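Collecting grasp demos with the handheld grippers: the flower table

Quick writeup, Themba Oosthuizen asked for one before the next shift starts. Covers the flower table task only. Cable routing and charging are on the other page.

You need: two handheld grippers, the vase task card, a table with a cloth on it, and a partner for the first 10 takes if you haven't done this before.

What a good approach and a good hold look like from the tool's side. First one is pads on either side of the glass, second is further back with the vase still on the table and the other gripper coming in from the left.
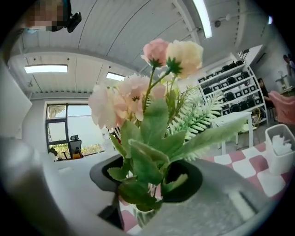
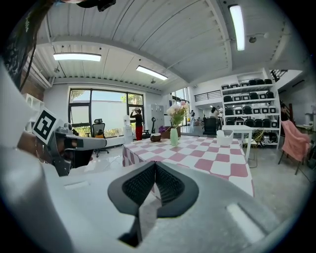 1. Set the table

Cloth first, pull it flat. Wrinkles near the vase base are fine but not under it. Vase somewhere near the middle, then two or three other things around it. Bowls, trays, a container, whatever is on the prop shelf. Move them between takes. If the bowl is always left of the vase the policy learns "vase is right of bowl" and we throw out a day of work. Happened in October, not doing it again.

Don't tidy the room. Chairs, people walking past, lights on or off, all good. We want the background to change.

2. Start the session

Open Findano on the tablet, pick the task, type your initials. Wait for both grippers to go green. If only one goes green close the app and reopen, don't just tap again, it makes a double session and somebody has to split it by hand.

Do the calibration wave. Marker on each gripper has to be seen by the other one. Hold them up, turn slowly, count to five. Skip this and the two tracks don't line up, and you won't find out untill the upload.

3. The take

Start with both grippers back from the vase, pads open. Pause one second. Then:

- come in low and level
- go for the glass, never the flowers. Petals and leaves bend and the pads slide
- stop when there's a pad on each side
- close slow
- lift a hand's width, hold, put it back down
- open, back off the way you came

Whole thing should feel boring. If you are doing something clever with your wrist, stop, the arm can't copy it.

Leaves will fill most of the view once you're in close. Fine. Just make sure you saw the whole vase on the way in, the model needs that part more than the close part.

Second gripper: either steadies the vase or stays out of it. Pick one before you start the take and stay with it. Tag it in the app, "one hand" or "two hand".

4. Vary it

Every 10 takes change something. Vase position, vase angle, which side you stand on, table height if the crank table is free. Swap the flower arrangement when you swap the vase. Standing spot matters more than people think, most of our early set was all from the same corner and Visard scored terrible from anywhere else.

5. Bad takes

Keep or bin, decide right away:

Keep: small miss, you corrected and finished. These are gold, mark them "recovery".
Keep: someone walked behind the table.
Bin: dropped the vase, knocked it over, knocked the cloth off.
Bin: your hand came in and helped.
Bin: gripper lost tracking, app shows a red bar.

Don't fake recoveries. They look fake in the data too.

6. Upload

Dock both grippers, plug in the tablet, hit send. Leave it alone. Zesemus checks the tracks and flags anything that jumps. Flagged takes come back to your list, watch each one, keep or bin. Faces get blurred at this step so don't share raw clips from the tablet before its done.

Counts

Target for this task is 3000 good takes. We're at 2532 as of Wednesday. Of what's left, at least 200 should be two hand, we're short there. The first 800 were done before the marker mounts changed, they stay in the set but Steyn trains on them seperately for now.

Problems people keep hitting

Pads slip on the glass: wipe them with the dry cloth, no alcohol, it wrecks the surface.
Trigger feels loose: swap grippers, put tape on the bad one, write what's wrong on the tape.
Tracking drops near the big window: sun. Turn the table or wait.
Arms tired: stop. Tired takes are jerky takes. Do short blocks and trade with your partner.

Questions go to Themba, or the collection channel if he's on shift.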